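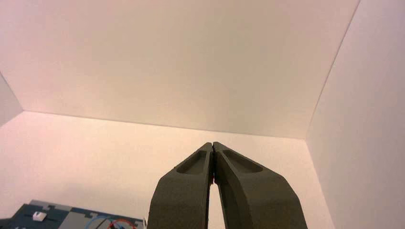 How do we clean the white panels without leaving streaks?

Wipe first with a dry microfiber cloth, then with a second one that is only a little damp, always in the same direction. No spray directly on the panel, it runs into the joints.

Home | Notebook | Bench 2 | Supplies | Login

February, 9:40
Jayanthi Poojary and I continued with the Viltisa panel today. I am still happy with the jigsaw borders, the modules lock well and one can change a single square without taking the whole thing apart. My worry is dust in the grooves. The speckled matte finish hides it, so I brushed all the seams anyway.

Button springs: I ordered 300 from Skarnent and 200 came. I wrote to them, no answer yet. For this week it is enough.

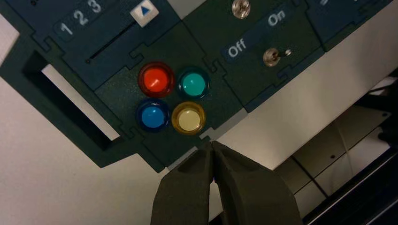
Button module, red and green on top, blue and yellow under. Slider module at upper left, with numerals 1, 2, 3.

11:15
Adesuwa Ogundipe asked if we can turn the button square so that yellow comes next to the slider. I prefer to leave it – the drawings from Rao all show red in that corner, and I do not want to make 42 pages again. She will think about it.

Also for the slider: the slot is thin and my usual brush does not enter. Try the small one from the Prendora kit. The end hole needs a wooden toothpick, please no metal.

To do:
- ask Skarnent again about the springs
- new cloths, the old ones leave fibers
- print the label band one more time, as spare

Shares 2 | Comments 0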